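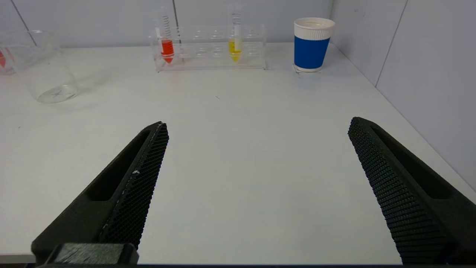 The Small Room at Laitinen
Posted Jul 31, 2017

The small room is on the ground floor of the Laitinen building, past the coat hooks and across from the freight elevator. It measures 190 square feet, counting the closet. Up to this spring it held paper stock, broken chairs and a filing cabinet that no key in the building would open. It is now the place where we mix and test water-based inks and glazes, and where the glassware lives.

This page goes through the room as it stands at the end of July. The larger print room upstairs has its own page, and so does the kiln shed.

The table

White top, pushed up into the corner so that it meets the wall at the back and on the right. A pale surface makes it easy to judge a color in glass, and it shows every speck. There are usually a few dark ones on it no matter how often it gets a wipe. Use the blue cloths, wring them out first, and leave the scouring pads at the sink.

The walls

White as well. The seams between the panels are visible and will stay visible. We talked about filling and painting over them and decided the room could live without it. The panels came through Cerico, who delivered them to the wrong entrance and then came back and moved them, which we appreciated. One spare panel is behind the closet door. Please don't lean anything on it.

The beaker

Clear glass, with a slight flare at the rim. Beakers are the piece we reach for most often -- for thinning, for rinsing brushes, for holding a color up to compare with yesterday's. A beaker goes back on the table or the rack with nothing in it. If you need to keep a mix overnight, pour it into a jar with a lid and write the recipe on the tape.

The markings on lab glass are approximate. When a recipe calls for an exact amount, use the tall cylinders from the closet or weigh it.

The light

Soft and even over the table, without hard shadows. It took a while to get there. The old fixture put a bright stripe down the center of the room and left the corners dim, and colors mixed under it looked wrong as soon as they were carried upstairs. The replacement fixtures are from Ultureck. They take a moment to come up to full brightness, so switch them on before you start getting things out.

For a final color check, still take the sample to the window at the end of the hall. No lamp has matched that window yet.

The sinks

There are 2 sinks on the closet side. The left one is for glass and brushes. The right one is for hands and for nothing else. Both have a settling bucket under them, and the left bucket fills faster than you would expect. The plug for the right sink is on a chain. The plug for the left sink is in the mug on the shelf.

Hot water runs cold for the first half minute or so. This has been reported to the building twice.

The closet

Shelves from floor to ceiling, put up in early July. The bottom shelf is for gallon containers only. The middle shelves hold pigments, sorted by color and then by age, oldest at the front. Cylinders, funnels and stirring rods are at eye level in a lined tray. The top shelf is dry storage for filter paper, labels and spare cloths, and you will want the step stool.

Tritico supplied the shelf brackets and the labeling system. The labels are good. The pen that came with them is not, and a pencil works better.

Dry pigment stays in this closet until it is weighed. Wear a mask when you open a jar, close the jar before you carry it anywhere, and never sweep spilled powder. Wet a cloth and pick it up that way.

The floor

The last thing to be finished, and the part of the room we like least. It is the original gray, sealed but not refinished, with a worn track from the door to where the filing cabinet used to be. It cleans up well enough with a damp mop. We may do something about it next year -- or we may put down a mat.

Using the room

The room can be booked for half a day at a time on the sheet by the elevator. It fits 2 people comfortably and gets crowded after that. Bring your own apron. Pigments are charged by weight at the end of the month, while glassware and cloths are included in the studio fee.

Broken glass goes in the metal can under the left sink, never in the trash. Write down what broke on the sheet so it can be reordered. There is no fee for breakage and no need to explain how it happened.

Food and coffee stay in the hall. Water bottles with a cap are fine as long as they stay off the table.

Still to do: hooks on the back of the door, a second drying rack, a proper clock, and a cover for the vent, which rattles when the freight elevator runs.

Recent galleries

The Print Room, Upstairs
Kiln Shed: Before the New Roof
7 Glazes on the Same White Tile
Sorting the Paper Stock
Coat Hooks and Hallway
Summer Open Studio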